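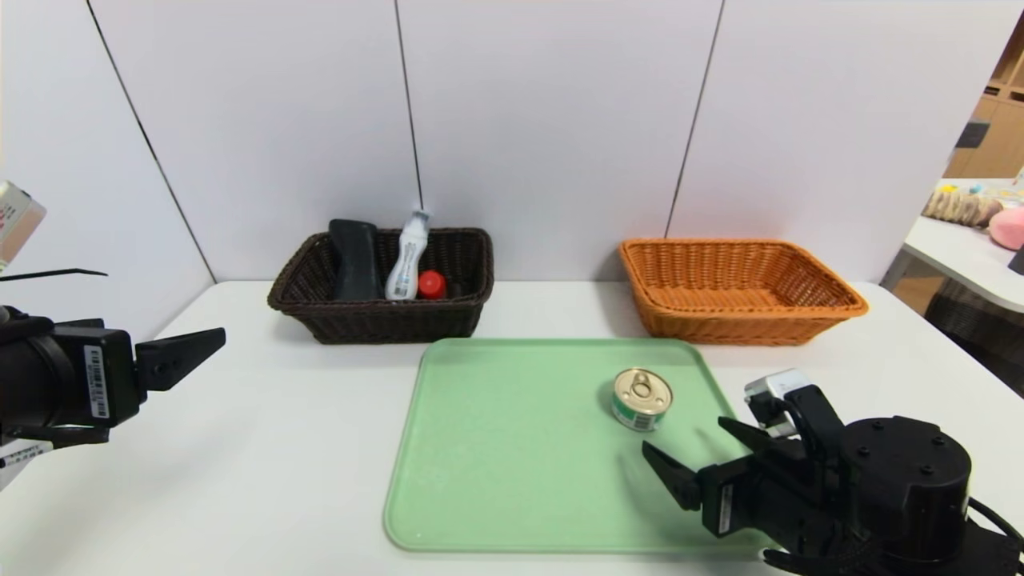 Harb Tabletop Press review: a lot of money to push a shape into paper

Posted 7/8/22

I make cards. I have made them for long enough to own a drawer of gadgets that were supposed to make me faster, and I went into the Harb press expecting to add one more. It hasn't gone into the drawer yet. I'm still not sold.

For anyone who missed the fuss, the Harb is a hand-cranked press from Trorkar that does two jobs. It embosses, meaning a raised or sunken pattern with no ink, and with a different plate in the stack it does an inked impression that Trorkar calls letterpress. I'd call it letterpress-ish. Real letterpress comes off a machine that weighs more than my car, and the Harb fits on a bookshelf.

I bought mine with my own money at the paper fair in Lornport in April. I was not given a discount, though I asked for one.

What's in the box

The press, a crank handle, two clear plates, one gray plate, a foam sheet, a brayer, a small tube of black ink and a starter set of 11 designs. Eleven sounds generous until you lay them out. Four are wreaths. Two are the words "thank you" in scripts so close to each other that I had to put them side by side to find the difference. There's a fern I like very much, and a bicycle I will never use.

The manual is a folded sheet with drawings and hardly any words. It shows the order of the plate stack for embossing and skips the order for inking altogether. You're sent to a web page for that, and the page has three different stacks on it depending on paper thickness, none of which matched the paper sold at the same booth as the press.

Embossing

I'll give it this one. On a soft cotton card the fern came out crisp, with the little veins in the leaves standing up properly. I ran it on a cheap smooth cardstock too and it was flatter but perfectly fine for a gift tag. The crank is stiff at the start and then smooth, and the feet grip well enough that I didn't need to hold the thing down with my other arm, something I can't say for my old press.

Where it falls down is the edge of the plate. Run anything wider than a standard folded card and you get a faint line where the plate stops. The ads show wide wedding invitations. I tried three ways to get rid of the line, including an extra sheet of foam and a shim cut from a cereal box. The shim helped. I should not be cutting up cereal boxes for a press at this price.

Handmade papers are hit or miss. Anything with petals or grass in it will crack wherever a stem crosses a raised line, and the bits that fall out stick to the plate and dent the next card. Wipe between passes. The manual doesn't mention it.

Inking

My first cards had a clean word in the middle and a gray smear around it, because the brayer in the box is too soft and drops ink down into the low parts of the plate. I swapped in a hard rubber brayer I already had and things got better right away. Then I swapped the ink. By the time I had a card I'd be willing to mail, the only Harb parts still involved were the press and the plate.

Lining up is guesswork. There is a printed grid on the clear plate, but it is on the underside, and you're looking at it through the thickness of the plate, so whatever you place shifts depending on where your head is. I ended up taping down a corner of scrap card as a stop. It works. It's also what I was doing before I bought a press with a grid.

Speed is the other thing. Trorkar's claim is that you can do a full set of invitations "in an afternoon." Ink, place, close, crank, open, peel, wipe. I got into a rhythm with small batches and quite enjoyed it with the radio on. I would not take on an order of 500 this way, and I'd be suspicious of anyone who told me they had.
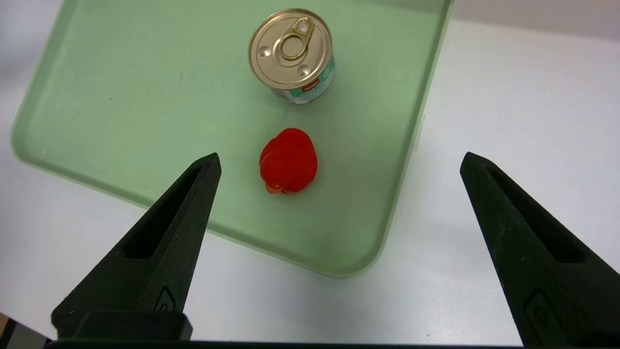 Kamran Bhutto wrote to me after I grumbled about the press in my last newsletter, and he thinks I'm being unfair on the inking. His view is that I'm using far too much ink, that the soft brayer is fine if you roll it nearly dry on glass first, and that damping the cotton card slightly does more for the impression than any shim. "You're blaming the press for your hands," is how he put it.

So I tried it his way. The damp card took a deeper impression, no argument there. The smear got smaller and didn't go away. I also had cards curling on every flat surface in the house, and two of them dried with a ripple I couldn't press out. If you have the patience and somewhere to leave damp paper, he may be right. I still think a starter kit should work for a starter.

The plates

I suspect they make their money here. Extra designs come singly, in a proprietary size with a notch in one corner, and the press won't close properly on a plate without the notch. I own plenty of embossing folders from other companies. None of them fit unless I trim them, and trimming leaves an edge that prints.

The shop page boasts 2,846 designs in the library. Start clicking and you find the same wreath in four sizes counted four times, and every name plate counted as its own design. Plenty of them were out of stock when I looked. Custom plates are offered, and I ordered one with my shop name on it. It arrived from the Pavville workshop well packed, with good sharp lettering, and the ampersand was not the one I'd picked. They replaced it without a fight. Customer service gets a better mark from me than the product does.

Wear and tear

After a couple of months the top clear plate has bowed. Every clear plate does that sooner or later, and flipping it over between passes slows it down. The gray plate is still flat. The crank handle works itself loose, and the screw that holds it takes a hex key that isn't supplied. Paint has chipped off one corner of the body and I don't remember knocking it.

Would I buy it again?

For embossing only, on cards of ordinary size, maybe, if it were on sale. For inked work I'd say borrow time on a proper press. Community print shops often have a bench you can rent by the hour, and somebody there will show you how much ink to use and save you from getting letters about it.

If you already have a die-cutting machine with rollers, try an embossing plate and a thick piece of felt in that before you spend anything. I put my fern next to one I'd made on the old machine and asked my sister to choose. She picked the old one.

Good: embossing on cotton card, stable feet, helpful customer service.
Bad: soft brayer, useless grid, notched plates, inking instructions.
Score: 2 out of 5. It would have been a three with a decent brayer in the box.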